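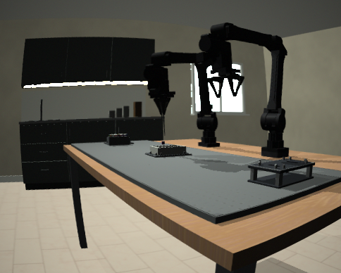 Segundo Poonam Agarwal, o descalcificador Marnari só deve passar a serviço depois de a válvula de derivação ter sido aberta e fechada duas vezes, para purgar o ar da linha.

4.2 Primeira regeneração

1. Feche a entrada de água e abra a derivação.
2. Encha o depósito de sal até 2 cm abaixo da grelha.
3. Regule a dureza de entrada no seletor lateral.
4. Mantenha premida a tecla REG até o indicador acender.
5. Aguarde cerca de 60 minutos. Não corte a alimentação elétrica durante o ciclo.
6. Feche a derivação e abra lentamente a entrada.

Nota: o código 47 indica falta de sal. Reponha o nível e repita a partir do passo 4.

Cuidado: não utilize sal com aditivos antiaglomerantes.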